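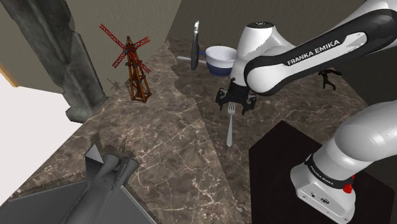
A silver fork over a marble surface.

Ifeoma Sani has run the lunch counter at Vidal for seven years, and she still writes the menu by hand each morning. When we spoke, she had been up since before five, working on a pot of black-eyed peas.

"I soak them overnight with salt," she said. "People told me for years that salt keeps the skins tough. I tried it both ways and the salted ones came out better, so I stopped listening."

Sani learned to cook from an aunt who fed 27 farm workers out of a single kitchen. The meals were mostly beans, rice and greens, and meat was for Sundays. Her own menu follows the same pattern. She buys dried beans in bulk from Andum and keeps them no longer than a year.

"Old beans won't soften," she said. "You can boil them all day. Then people blame the recipe."

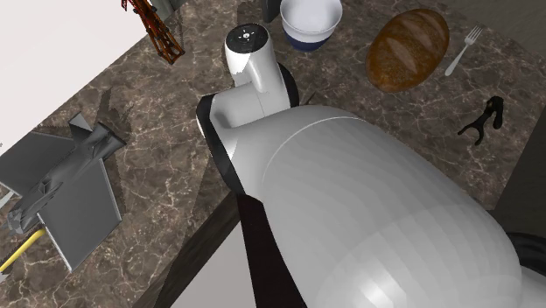
She is less strict about seasoning. Onion, bay leaf and dried chili go in at the start, and tomatoes wait until the beans are tender. Smoked fish goes in on days when she can get it.

In March she began teaching an evening class for people who live alone and are tired of takeout. Each student goes home with two containers for the freezer.

"One woman told me she hadn't cooked a real dinner since her kids moved out," Sani said. "She makes the peas every week now. She puts in more chili than I do."

The next class is full, and Sani is keeping a waiting list at the counter.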